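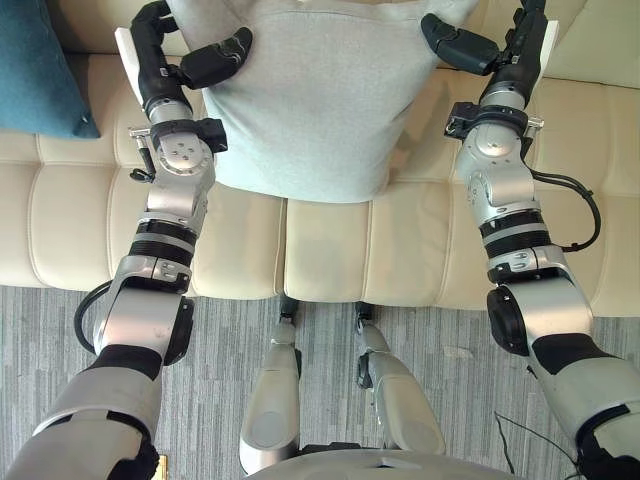

How often should the cushions on a leather sofa be shaken and put back in place?
Once every evening is enough for most homes, and once a week the cushions should come off completely so that the seat under them can be wiped.

This was the first thing I asked the woman who runs the upholstery workshop in Isstead, and she answered before I had taken off my coat. She has repaired and cleaned sofas for many years, first as an employee of a furniture shop and later under her own sign, which says Skorell. I visited her in July, at nine in the morning, when the big door to the yard stood open and the radio was playing very low.

I told her that I have a pale leather sofa at home and that I am a little afraid of it. She laughed at this. "People buy a light sofa and then they live next to it, on the chairs," she said. "Please sit on it. Leather which is never used becomes stiff, and then it cracks at the front edge, where the knee bends over."

Her opinion about cushions is stronger than I expected. She does not like when they are thrown into the corners and stay there for months. The leather behind them keeps its colour, while the rest changes slowly in the daylight, and one day you move the cushion and find a square. "I had a customer who wanted me to dye this square. I said, no, now you must wait and let the sun do the same work on it."

We spoke for a long time about the right way to lift a knitted cushion cover. She took one from the shelf to show me. Most of us pull it by one corner, and I do this too. The stitches get longer at this corner, and after one winter it looks like an ear. She holds the cushion with both hands, one on each side, stands it up on the seat and lets it drop two or three times on its lower edge. The filling moves down and spreads. Then she turns it over and does the same again.

"And no karate in the middle," she added. I had not thought to ask about that. She means the hard blow with the side of the hand, which gives a cushion two points at the top. With feathers it is only a question of taste, she says, but a foam filling can break inside.

For washing she is careful with promises. A cotton knit can usually go into the machine at a low temperature, inside a pillowcase, with the zip closed. Wool she washes by hand in the sink. She dries both of them flat on a towel. A wet knitted cover on a washing line becomes a long cover, and then you must look for a long cushion.

I asked what she puts on the leather itself. She uses a cream from Tiwari, a bottle of 300 millilitres, and she says that one bottle lasts her own sofa for 5 years. At home she puts it on twice a year with an old vest. The week between is only for a cloth, a little damp, and then a dry one. She has nothing against other creams, but she asks people to try them first on the back side, low down, where the sofa stands against the wall.

Before I left, we came to the money. Her shop takes 200 for a full cleaning of a sofa with two seats, and new leather on the seat and the arms costs 1050. She told me these numbers without any hurry, and then she told me which of her customers should not pay them. "If the frame is weak, I say it. I don't put good leather on a tired frame."

Her own sofa is a Prilira, bought second-hand, with a scratch on the left arm from a cat who is not alive any more. She has all the tools to repair it and has not touched it. On this sofa there are only two cushions. More than two, she says, and the guests have to hold them on their knees.

The workshop is closed in August. For small questions she prefers that you come by in the morning and bring the cushion with you.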